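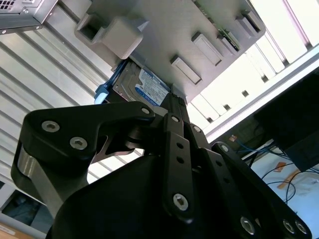
Old drives out, new drives in at the Gronum archive

February 26, 2024

If you've tried to pull up an old newspaper page from the Gronum local history archive lately and got the spinning wheel, I have good news. The storage is being redone, and I got to spend a morning in the back room while it was going on (my idea of a good time, don't judge).

The archive keeps its scans on machines that were put together by Murken, the little computer shop down by the harbour, and they've been running more or less non-stop for years. Last October one of the drives started throwing errors. Nothing was lost, I'm told, but it gave everyone a fright, and it got the money moving. The grant came through at $2294, which doesn't sound like much until you hear that Murken is doing the labour for free.

What struck me was how fiddly the old gear is. I'd pictured a hard drive as something you just plug in, but these ones sit in blue caddies that slide along rails, and you want the drive lined up properly before you push. Get it a bit crooked and it jams, and then you're wiggling it back out and muttering.

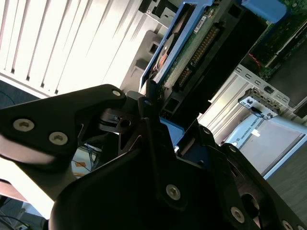

I've also learned to keep my fingers off the green side, where the circuit board is, and especially off the row of gold pins at the end. I was told that twice, so I must have looked like a toucher!

The job covers 35 drives across the archive's two sites, Gronum and the smaller reading room at Midtbø. Each one gets checked before it goes back on the shelf or off to recycling. The ones that pass will be kept as spares, and the rest go to Ralovach, who strip them down for the metal and wipe everything first. I asked about the wiping because my own family's photos are in there somewhere, including one of me at the 100-year regatta in a truly awful hat.

While the work is on, the newspaper scans and the parish maps will be slow or missing in the mornings. Afternoons should be fine. The photo collection has already been copied over and I had a poke around in it last night – much quicker, and the thumbnails load all at once now instead of dribbling down the page.

The Midtbø reading room stays open as usual, but its public computer will be off for 2 days when they get to that end of the job. Ring ahead if you're making the trip specially, as the dates hadn't been settled when I asked.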